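Notas para quem usa a pasta `visita-drotora`, mantida por Aurora Falcão.

# Demonstração na Drotora, dia aberto

Data: 22 de dezembro de 2022

A pasta contém o material da visita que a Sedutby fez ao laboratório da Drotora. A tarefa mostrada aos visitantes foi a da caneta e da tigela, sobre a mesa redonda branca. São 304 ficheiros no total, gravados em 2 sessões.

## Conteúdo

- `sessao_1/`: demonstração com operador
- `sessao_2/`: tentativas pedidas pelos visitantes
- `notas.md`: perguntas do público e as respostas que conseguimos dar

## Observações

- As 4 primeiras gravações da `sessao_2` não têm som.
- Os nomes dos visitantes foram retirados.
- O programa de controlo é o Clasari. A configuração não está incluída; é preciso pedir à Drotora.
- A parte sobre a Oberholzer, visitada em outubro, está numa outra pasta e ainda falta rever.

## Imagens

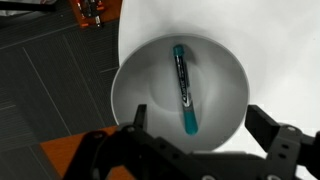
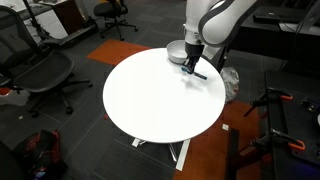 *Tarefa da caneta e da tigela: vista junto à garra (primeira) e vista da mesa com o braço (segunda).*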